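9 August 2023

**Farnent's pottery swap is back, and it's bigger**

I went down to the Farnent pottery swap this week fully intending to bring nothing home, and you can guess how that went. If you missed the first one in July, the idea is simple: you bring a pot, a mug or a planter you've stopped using, you get a paper ticket, and you trade the ticket for anything on the shelves. No money changes hands unless you want a second piece, and then it's $2.

The first swap drew 34 people, which the folks at Kwak (the little clay studio behind the bakery) thought was pretty good for a rainy evening. This time they opened the side room too, and they tell me about 500 pieces came through the door over the whole event! I believe it - I had to park all the way over by the Irneneo feed store and walk back with a box on my hip.

Speckled glazes are what everybody seems to want right now. I asked at the front desk and they said anything plain and freckled goes in minutes, while the shiny blue stuff I grew up with just sits there. I felt a bit sorry for it, so I took a blue butter dish.
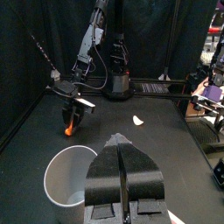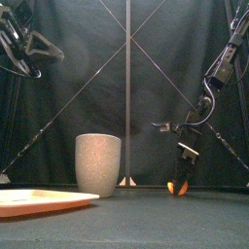 The other news is that Kwak is adding evening classes. There will be two a week, hand-building first and then the wheel, and the studio's kiln has just been rewired so they can fire more often. A six-week class costs $100 with clay and glazes included. Inow, the art supply shop on the corner, is lending aprons and tools to anyone who doesn't want to buy their own yet, and I will be one of those people.

A few practical things if you're going to the next swap. Chips are fine as long as you say so on the tag, but cracks that go all the way through are not. Please wash your stuff first (somebody brought a planter with the dirt still in it). And bring newspaper, they ran out before I got to the wrapping table and my butter dish rode home in a sock.

Sign-up sheets for the classes are on the counter at the studio and at Inow.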